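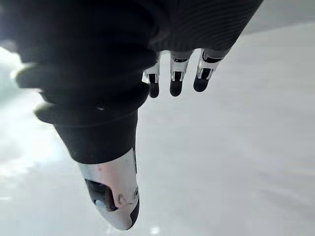 How many examples does the hand need before it's worth training anything? We're aiming for 2,000 good ones, and the first 300 are recorded, checked and stored.

Progress report, Illari hand project
To: Pacheco Fund
From: Maribel Escobar, Gredham
2020-11-27

So, the first 300! I know the plan you signed off on had us further along by now, and I'll get to that, but I want to start by saying these are 300 I'd happily put my name to. I threw away the early batch we showed you on the call because the time stamps on the wrist view and the joint readings had drifted apart, and a learning system fed on that would have picked up some very strange habits. Redoing them hurt a bit. The new set lines up properly and I've stopped losing sleep over it.

For anyone on your side who hasn't seen the setup, an operator drives the hand through a short move (open, close, reach, come back to rest) and we save what the wrist camera saw along with every joint position. One move is one example. We record plenty with nothing in the grip at all, since the model has to know what an open hand looks like from its own wrist before it can make sense of a full one.

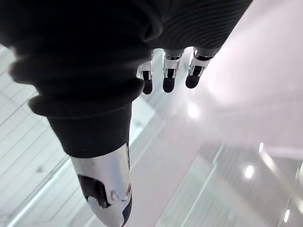

Wrist view with the hand open, thumb and fingers apart.

Bright surfaces have been the big lesson of this stretch. The metal parts of the fingers and thumb pick up whatever light is going, and a glossy background throws its own highlights back at the camera. Our first little test model got badly confused by this and kept guessing the thumb was somewhere it wasn't. I was all for dimming everything, but we talked it over and decided to keep the glare and simply record more of it, mixed in with plainer backgrounds. Gray carpet has been wonderful for this – stripes and all! If the thing is ever going to work outside our own room it had better get used to bad lighting now.

The other slow part is labeling. Each example gets a start mark, an end mark and a one-line note, and two people have to agree before it goes in. The Tukport software (the tool we use for the marking) crashed on long clips until we started cutting them shorter, so there's a chunk of time I'd like back. It's behaving now.

We also keep a stock of takes where other things wander into view, such as a cable, a chair base or somebody's arm. I used to toss those. Now they get their own tag and stay in, and the plan is to train with and without them and see which does better. 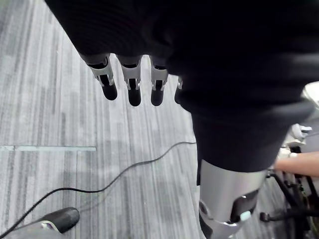

Where the money went

Mostly operator hours, as planned. Storage came in under what I'd set aside and I'd like to move the difference into labeling, if you're okay with that. I haven't touched the repair line yet. The fabric covering over the hand will need replacing at some stage, and I'd sooner have the funds sitting there than come asking for them in the middle of a recording run.

What's next

We have 8 kinds of move on the list and only 2 of them are properly covered, so December goes to the other ones, beginning with the slow reaches. Those are fiddly. An operator gets tired and starts rushing the last bit, and you can see it in the joint data before you notice it by eye, so I've cut the sessions shorter and put a break in the middle.
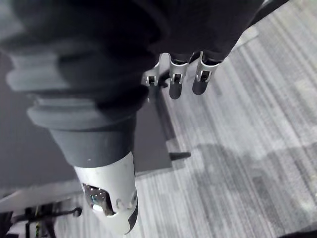

I'm also going to have a second person drive the hand for part of each session. Right now nearly everything comes from one operator, and I worry the model will learn her style instead of the task. She's very smooth, and most people aren't – me included, as my own attempts made painfully clear.

Two things I need from you: a yes or no on moving the storage money, and the name of whoever should get access to the sample set. I'll send the first training results with the next report, good or bad.

Maribel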